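Home | About | Archive | Shop Notes | Subscribe

The two-arm quote, again

11/04/2026

I have now read the Sovbridge quote four times and I still can't tell what we would be paying for. It runs to 21 pages. The price of the thing is on page 17, and the price of keeping the thing running is spread across footnotes.

Some background for anyone who hasn't followed the earlier posts. We do small electronics kits and refurb work out of one long room. Boards come in with their wires, somebody sorts them into trays, somebody checks them, they go out again. It's dull work, and in February we lost a person who was very good at it. Since then Feven Mersha, who runs the place and signs the checks, has been asking whether a pair of robot arms on a table could do the sorting. I'm the one who has to put a number next to that question. There is another Feven here, Feven Moges, who does the purchasing, so if I say "Feven liked it" below, I'll say which.

Feven Mersha liked it. Feven Moges has not said so.

My trouble starts with the word "cell." Sovbridge sells a cell. Belay sells a "starter station." Cokura, the cheapest of the three, sells two arms and a phone number. These are not the same purchase, and all three of them went into our spreadsheet on one line called "robot." I split that line up last week and it became nineteen lines before I got tired. Arms, grippers, controllers, table, mounts, trays, cables, cable management (a separate item from cables, if you can believe it), spare gripper fingers, guarding, the safety review, training days, freight, somebody to unload the freight.

The arms are the part everybody wants to talk about. They're also the part I worry about least, as I expect a decent arm to do what it's told for years. What I want to know is what happens with the wires. 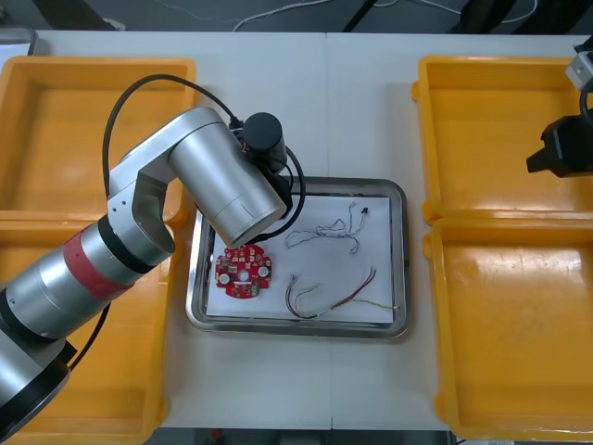 A board has edges. A board more or less holds its shape, and if you put it down in one spot it stays there until you move it. Wires are a different animal. Thin ones curl up on themselves, the connector end is heavier than the rest, and two bundles laid side by side will be one bundle by lunchtime. I asked all three vendors for a pick rate on loose wire. Belay sent me a pick rate on boxes. Cokura said it would depend on our process. Sovbridge said 565 picks an hour, and when I asked picks of what, I got a very friendly email with a brochure attached.

That 565 is now in the payback calculation anyway. It got in there before I could stop it. Every column to the right of it is built on the idea that a wire is a box.

The trays are another thing. We use yellow plastic ones and they cost next to nothing, so they were budgeted at zero on the theory that we already own them. But a person doesn't care if a tray is shifted a bit to the left. I would like to hear from someone running a setup like this whether they ended up buying fixtures, or taping outlines on the table, or what. I have $800 in the plan for "tray locating" and I made that number up at my kitchen table. Same goes for shiny metal trays, which we have a shelf full of. I've been told by one vendor that cameras hate them and by another that a sheet of plain paper in the bottom takes care of it. I wrote down paper. It's the only line in the budget I feel good about.

Then there's the second arm. Why are we buying two? I've asked this in three meetings. The answer I get is that one can be working while the other is getting ready to work, and I suppose that's true of people too, but we don't pay double for it. With trays on both sides of a table I can see that reach starts to matter. Fine. Show me that one arm can't reach, with a tape measure, and I'll put the second one back in. Until then it sits in a row marked "optional," and Feven Mersha keeps moving it out of that row when I'm not looking.

Feven Moges had the best idea so far, and it's a boring one. She wants to rent. Zidon will lease a table setup by the month, and they'll let us send over a box of our own parts first. She packed 1000 pieces, all the ugly stuff, tangles included, nothing pre-straightened. I told her to put in more grey wire. If they send back a count of how many ended up in the right tray without a person stepping in, that's worth more to me than all the brochures together.

What I've asked for in the meantime is the rental plus a small pot of money for the things we'll find out we forgot. No purchase this budget year. I expect to lose on that last part.

If you've bought one of these for loose parts and you kept records, please write to me. If you sell them, I already have your brochure.

We use cookies to remember your preferences and count visits. Accept | Settings

Contact | Copyright 2026 | Back to top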